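Iltmont ceasefire statement leaves the main questions unanswered, says Gagnon Institute

2025-10-22

For immediate release

The Gagnon Institute today urged governments and donors to hold back their applause for the joint statement signed at Iltmont, which commits the two sides in the Zukdale border dispute to "a lasting calm". The institute has read the text closely and finds very little in it that either side could be held to.

The statement runs to four pages. Three of them restate positions that both capitals have held for years. The fourth sets out a ceasefire, a promise of talks and a monitoring mission, and leaves the size, powers and starting date of that mission to be settled later. The foreign ministries that helped to broker the deal have called it historic. We would like to know what they are comparing it with.

There have been three earlier truces in the Zukdale valley. Each was announced with much the same language and each had a monitoring clause. The first mission never arrived. The second was kept out of the places where shells were landing. The third wrote careful reports, which its sponsors declined to publish, and was withdrawn when the money ran out. The new text does not mention any of this, and we have seen no sign that the people who drafted it went back and asked what went wrong.

Our main doubts concern the mission itself. Briefings given to journalists this month spoke of 300 unarmed observers. That figure does not appear in the signed statement. Neither does any right to visit a barracks or an ammunition store without notice, and an observer who must ask permission a day ahead will mostly observe tidy yards. The two governments also keep the power to object to individual monitors by nationality. In the last mission that power was used so freely that whole teams sat in a hotel for weeks waiting for replacements.

The line of separation is no clearer. The statement describes a strip 10 kilometres wide, measured from "present positions", and attaches no map. Present positions in Zukdale are disputed from one farm to the next. Both armies now have every reason to push forward before anybody draws the line, and the text contains nothing that would make them pay for doing so.
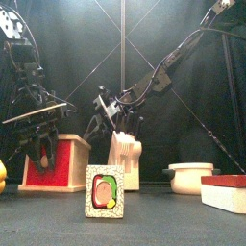
Then there is the matter of who will be safe to go home. The annex promises that displaced families may return "as conditions allow". It does not say who judges the conditions. The register kept by local councils lists 2199 households that left the valley, and many of their houses have been handed to other people or fenced off by the military. A promise of return which says nothing on property will be read in the camps as no promise at all. Several of the families we spoke to while preparing our response had already heard the news on the radio. They had not started packing.

Outside powers deserve some hard questions too. The same governments that now offer to pay for the peace were selling parts and ammunition to one side or the other through most of the fighting. The statement asks them to show "restraint" in future transfers. It does not ask them to stop, or to report what they send. If they are serious, they could suspend deliveries tomorrow without waiting for anyone's signature. We notice that none of them has offered to.

We are told that vague wording was the price of getting both delegations into one room, and that firmer terms will follow. That may be so. It was also the argument made for the previous truce, and the firmer terms did not follow. Talks on the details are due to open within 200 days, a long time to leave armed men facing each other across a line that nobody has marked. No penalty is set for missing the deadline.

The institute welcomes any pause in the shelling, however it comes about. People in the valley have had a quiet few nights and are entitled to enjoy them. Our objection is to treating a pause as a settlement, and to lifting pressure on the strength of a press conference. Sanctions relief is already being discussed in two capitals. Once given it will be very hard to take back, and both sides know that.

Before any relief is agreed, the Gagnon Institute asks that the sponsoring governments publish:

- the full text of the statement with all annexes, including the side letters that delegates have referred to in public
- an agreed map of the line, with the date on which positions were fixed
- the mandate of the monitoring mission, its budget and the rules on access
- a record of arms and parts supplied to either side since fighting resumed
- the reports of the third monitoring mission, unedited

None of these requires a new round of talks. Most of the papers must already exist in somebody's office, and if they do not, the public should be told that as well.

The institute will publish its own reading of the Iltmont text, clause by clause, under the title "Grandum Paper: Calm Without Terms". It will set the new wording beside that of the three earlier truces so that readers can judge for themselves how much has changed. A version for the general reader will follow later in the season.

About the Gagnon Institute

The Gagnon Institute is an independent research body working on ceasefires, border disputes and arms transfers. It takes no money from governments that are party to the conflicts it studies, or from arms manufacturers.

Notes to editors

Interviews can be arranged through the institute's press office. Advance copies of the Grandum Paper are available to journalists on request and are under embargo until publication.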